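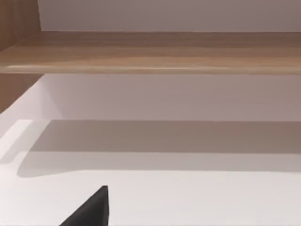
Nanska Folk Arts Club, Kitchen and Workroom Group

Egg dyeing with onion skins: tips for the Easter table

Updated February 2026

These notes are for members who dye eggs at home before the April gathering. Most of them come from the older sheet by Masaru Nakajima, with a few changes after last year's batch came out streaky.

Saving the skins

Start now. You need the dry outer skins only, and they weigh next to nothing, so a family that cooks with onions most days will still take several weeks to fill a bag. Keep them in paper. Skins kept in plastic can go moldy. Yellow onions give orange to deep rust. Red onions give a brown that sometimes leans green, and two pots made the same way may not match.

For one pot, use 40 grams of skins to 1000 ml of water. Add two tablespoons of white vinegar after the dye has been strained.

Making the dye

Use an old stainless steel or enamel pot. Aluminum can change the color. Simmer the skins with the lid on for 22 minutes, then turn off the heat and leave them until the pot is cool. Overnight gives a darker dye. Strain through a cloth, squeeze the skins, and throw them on the compost.

The dye will mark a countertop, a wooden spoon and most dish towels. Put down newspaper first. If it does spill on a white surface, wipe it up at once and go over the spot with baking soda and a damp cloth. Do not use steel wool.

Preparing the eggs

White eggs show the pattern best, but brown ones work. Take them out of the refrigerator ahead of time so they don't crack in the pot. Wash them in lukewarm water with a drop of dish soap and dry them well. Greasy fingerprints come out as pale spots.

Leaf patterns

Parsley, clover, dill and small fern tips all print well. Dip the leaf in water, lay it flat on the shell, and press down every edge. Stretch a piece of old nylon stocking over it and tie it tightly at the back with thread. A loose stocking lets the dye run under the leaf.

Lower the eggs into the cold dye, bring it up slowly, and simmer gently for ten minutes. Leave them in the pot off the heat for a few minutes more if you want a deeper color, then cool them quickly in cold water and refrigerate.

Scratched patterns

Dye the egg plain and let it dry completely. Scratch with a craft knife or a darning needle, working away from your holding hand. The straight border lines in the Liepiņa pattern are easier if you put a rubber band around the egg as a guide. Do the borders first and the sun in the middle last.

Shine and storage

Rub the dry eggs with a little cooking oil on a paper towel. Eggs meant for eating should go back in the refrigerator and be used within a week. Do not eat any that have been out on the table for more than two hours in total.

Leftover dye keeps for a few days in a covered jar in the refrigerator. Label it.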